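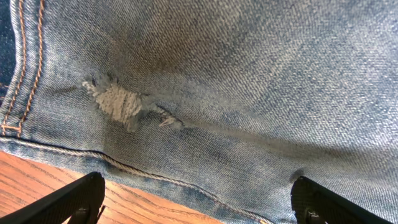
According to one of the menders at the Ostau workshop, a hole of this kind should never be trimmed before it is backed, as the white weft threads still carry load and give the darning needle something to follow. Others in the same session disagreed and preferred to cut back to sound cloth. The difference in practice matters for the grading used in this study, which must place a garment in a repair class before any cutting is done.

Figure 3. Worn hole in faded denim, with exposed weft and a frayed tear extending from it. Orange-gold topstitching runs along the adjacent seam.

3.2 Grading of damage

The sample comprised 612 pairs of jeans collected through the Studanitz and Brerard sorting centres. Each was laid on a table and graded by hand. Damage was recorded in three parts: the open area, the frayed margin and any thinned cloth beyond it. The third part was the hardest to judge. In Figure 3 the tear continues as a lighter streak where the weave looks abraded, and a patch sized only to the opening would leave this streak uncovered. We therefore measured to the outer limit of visible abrasion.

Holes with surviving weft were entered as class B, and those with both yarn systems lost as class C. Distance to the nearest seam was noted separately. Topstitched seams give a firm anchor for a patch but are awkward to sew across, particularly at a bar tack, where the layers are thick and the needle tends to deflect.

Twelve pairs were set aside because earlier repairs hid the margin of the damage, leaving 600 for analysis. Of these, 19 were regraded after a second reading under the Pap scheme, in all cases from class B to class C. A further check on 50 pairs, carried out in August by a different grader, produced no change of class. Deliberate distressing by the manufacturer was not treated as a separate category, as it could not be told apart from wear with enough confidence.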